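From: Ourania Gavalas
To: Tritbridge Home Sewing List
Date: Tuesday, June 4, 2024
Subject: Re: [tritbridge-sew] black dye that stays black??

Chrysanthi Galanis wrote:

> Has anybody had luck overdyeing old black cotton at home? I have
> 3 pairs of work pants that have gone that sad brownish gray and I
> can't stand to throw them out, the fit is perfect. My sister says
> dye in the washer, my neighbor says never ever in the washer.
> Also, do I need to pick the topstitching out first? It's orange.
>
> Chrysanthi

Hi Chrysanthi, and hi all,

Oh, I have opinions on this one! I've been redyeing my blacks every October for nine years (I do it when the tomatoes are finished and I get my big pots back) and I've ruined plenty along the way, so take what's useful.

First, the orange stitching. Leave it alone! It's almost certainly polyester, and ordinary cotton dye slides right off polyester, so it will come out orange and look like you meant it. If you really hate it, go over it with a fabric marker afterward. I did that on a jacket once, one whole evening with the radio on, and I would not do it again.

Second, weigh your stuff dry before you buy anything. A pair of my pants comes in close to a pound, and black wants a LOT more dye than any other color, usually double what the packet tells you. My first year I bought one little packet for everything and got a very nice charcoal.

Washer versus bucket: I'm with your neighbor, mostly because I have a front loader and you can't get in there to stir. Bucket, warm water, salt, soda ash after, and stir until your arm falls off. Gloves too, please. And wash the pants with no softener beforehand or you'll get blotches.

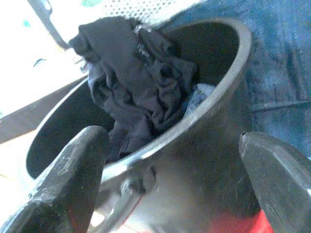

Rinsing takes forever. I do cold until I'm bored, then hot with a squirt of dish soap, then an overnight soak, then hot again. If the water is still gray in the morning, go around one more time. After that they get washed inside out with other darks, and I hang them in the shade, never on the sunny line.

The Cuvstead shop had the one-pound bags of black last time I was over that way, much cheaper than the packets. They also sell soda ash but it's the same thing the pool store has for less.

Has anyone tried it on linen blends? I have a skirt from the Himoretti sale that's 40 percent something mysterious and I keep chickening out.

Ourania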